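Votley Floor Marking and Stand-off Kit for Walking Robots

Kit 7, sold by Wanside

Plenty of kits in this line promise to make a robot cell "compliant". Tape can't do that, and neither can ours. You get 18 metres of floor tape, 2 lockable posts, a set of cable covers and a blank risk assessment form. The form is the useful part.

Fill it in before you lay any tape. Most of the ones we see sent back describe a tidy test bay with a robot standing still. Write down the job it will do, with full hands and arms out, and the furniture it will do it next to.

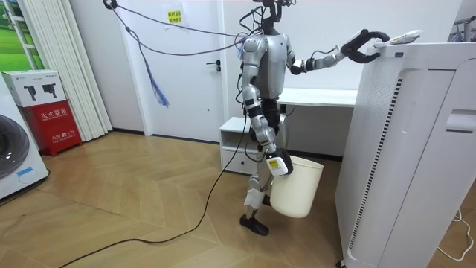
Trailing power leads need their own line on the form. So do overhead tethers: a line that holds a falling robot does nothing about a swinging arm. Measure reach with the longest tool fitted and whatever it carries, then add your stopping distance. We don't print a figure for that, and we'd be wary of any supplier who does.

The cable covers suit hard floors only. Keep them out of doorways and away from fire points.

Not included: emergency stop, training, any sort of certificate.

Order code: Votley 2000. Restocked in January.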